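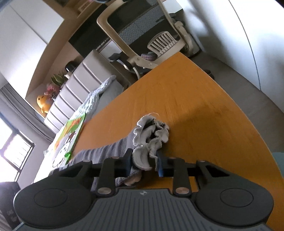

The sock table is the last stop for washing at the Oretti guest rooms, and most of March's sorting was done on it. Everything small ends up there: socks, sleeves, wrist warmers, the odd cotton glove. The larger pieces are folded on the beds and go straight to the linen cupboard. Small knits take longer. A gray ribbed piece with a pale ruffled opening is easy enough to recognize, but it still has to be laid out along its ribs before it can be matched, and any loose thread like the one arching off the top of the ruffle gets trimmed at the same time. We don't pull threads. A pulled thread on a ribbed knit can run a long way down.

This page goes with the notes Hilkka Jääskeläinen wrote for the spring turnover. She set up the sorting system when the rooms opened, and it has changed very little. There are 18 numbered bags, one per room, and a spare for anything without a number. Each bag is emptied, sorted and put away before the next one is opened. It is slower than tipping everything out together, but the pairs stay with the right room.

Pairs are matched by cuff first, then by length, then by color. Color is the least reliable of the three. Dark gray and black look the same in the evening under the ceiling light, so knits are sorted before 4 p.m. when possible. A sock is laid flat with the cuff to one side, smoothed toward the toe, and folded once. Sleeves are folded the same way but kept in a separate stack. Thick knits are not rolled into balls, which stretches one cuff over the other.

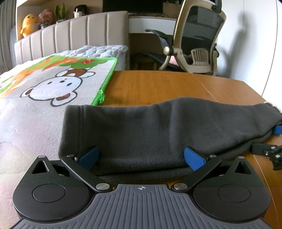

Anything left single after the last bag goes into the spare and stays there until the next turnover. Tuva Ljungberg keeps the list. Last spring six singles were carried over and four of them found their match in a later wash. The other two were cut up for dusting cloths.

The room doubles as a bedroom and a place to work, so the sorting has to fit around what is already there. The monkey mat stays on the table. It gives a padded surface for the delicate knits, and the bare wood beside it is used for everything else. Finished stacks go on the bed, against the headboard end, on top of the gray quilted topper. Nothing from the wash goes on the white desk or near the keyboard. The shelf above the bed is left as it is, yellow duck, plants and all, and is dusted when the sorting is finished.

Bags go back to their rooms the same evening. The numbers are sewn on the inside of the drawstring hem. Replacement labels are in the Mustonen box in the linen cupboard, second shelf, with the small scissors and gray darning wool.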